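Progress Report No. 3 to the Tranance Small Builds Fund
Project: Tool-handling arm for a shared bench (working name Usislow)
Prepared by: Ilse Ruppert
Reporting date: December 1, 2020

1. Status

The arm is assembled, powered and under closed-loop control on all axes. The gripper is in its fourth revision. Wrist camera and lighting are installed. Tool pickup works for three of the five tools named in the application. The tool changer (work item 6) has been dropped, with the consequences set out in section 5. The remaining work fits inside the original end date in February if the replacement shoulder gearbox arrives as quoted.

2. Mechanical work since Report No. 2

The shoulder joint was rebuilt. The original printed gearbox developed backlash under load, and the arm sagged by several millimeters at full reach. Matúš Kollár replaced the ring gear with a cut one from Polák and moved the bearing outward by one plate thickness. Sag at full reach is now small enough for the controller to correct. The planet gears are still printed and are treated as wear parts. A complete replacement gearbox is on order so that the present one can be taken out and inspected.

The base was bolted through the bench top. Clamps had been used until then, and the arm walked during fast moves. Bolting means the bench can no longer be cleared for other members on Thursday evenings. The workshop has agreed to this until the end of the project.

Cable routing was redone twice. The first route passed inside the elbow and pinched the camera cable at the end of travel. The second route runs outside the forearm in a spiral wrap, which is less tidy and has given no trouble. The wrist is limited in software to slightly less than one full turn to protect the cable.

3. Gripper

Revisions 1 and 2 had flat parallel fingers with rubber pads. Round handles rolled in them. Revision 3 had a V groove in each finger, which held round handles well but dropped anything flat. Revision 4 has a raised inner ridge on each finger with a wider body behind it. The ridge does the gripping and the body takes the bending load. Fingers are printed in black Flevex filament with the layers running along the finger. An earlier set printed the other way split at the root.

Closing force is set by motor current. It was calibrated with a kitchen scale and a lever, and this is adequate for the purpose. The limit is set separately for each tool and stored with the grasp position. A single limit for all tools was tried and either let the heavier ones slip or left marks on the softer handles.

One defect remains open. The left finger mount loosens during long runs. Thread locker slowed this but did not stop it. A captive nut is being added in revision 5.

4. Control and pickup tests

The control loop runs at 200 Hz on the bench computer. Position data, motor currents and camera images are logged together, and a clock drift between the camera and the motor log, reported last time as unresolved, was traced to the logging script and fixed.

A pickup run consists of one approach, one grasp, a lift and a return to the rack. Since Report No. 2 the arm has logged 545 runs. The last 70 were made with revision 4 fingers and the present current limits, and only those should be used to judge the current design. Earlier runs are kept for comparison of the finger shapes.

Results by tool:

Screwdriver, large: reliable. No changes planned.

Marker pen: reliable if the cap faces away from the wrist. Fails in the other direction because the clip catches on the ridge.

Soldering iron: reliable with the grasp set on the handle below the collar. All handling is done with the iron unplugged. A grasp on the collar itself was tried and abandoned, as the ribs gave an uneven seat. The work with a powered iron described in the application has not begun and will not begin until the stop circuit in section 6 has been tested.

Small pliers: unreliable. The handles spring open as the fingers release and push the tool sideways.

Tweezers: not attempted with revision 4.

Wrist view, soldering iron held upright between the fingers:
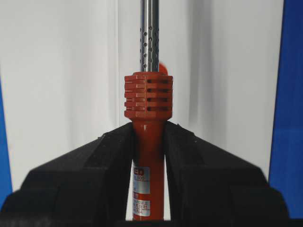
Zuzana Michalík would put the next month into the release and leave the grasp alone. Her comments on the draft of this report were that picking a tool up is the easier half, that a handle gripped well can still tip on the way back into the rack, and that the run count says nothing on this point because a run is scored as good once the tool leaves the fingers. She asked for a separate score for the return, and for the rack pockets to be made deeper before any more finger work is done.

The scoring point is accepted. Return will be logged as its own result from the next batch on. The older runs can be rescored from the camera log, but the view into the rack is poor during release and a share of them will stay undecided. Deeper pockets have been drawn up for the iron and the screwdriver. Revision 5 of the fingers will go ahead in parallel, limited to the captive nut.

5. Budget

The grant is 4000 euros. Spending to date is within plan except for the shoulder, where the cut ring gear and the replacement gearbox were not foreseen. The tool changer was dropped to cover them. We ask the fund to confirm that this transfer between work items is acceptable. Kamil Dvořáček holds the receipts and can send scans on request. The cost of the bench bolts and filament has been met by the workshop and is not claimed.

6. Safety

The present stop button cuts motor power only. A second contact is being added to cut the switched outlet on the bench as well, so that a powered tool goes dead together with the arm. Lihua Jiang has drawn the circuit and the parts are in hand. A power cut leaves the arm free to drop, so the shoulder will also get a spring counterbalance before any hot tool is held.

7. Work to the end of the project

Fit and test the two-contact stop.
Fit the counterbalance and repeat the sag measurement.
Print and fit revision 5 fingers.
Install the deeper rack pockets and log a batch with separate return scores.
Retry the small pliers with a slower release.
Swap the shoulder gearbox and measure wear on the planet gears.
Publish drawings and control code with the final report.

Tweezers will be attempted if time allows. If they are not, the final report will list them as not met.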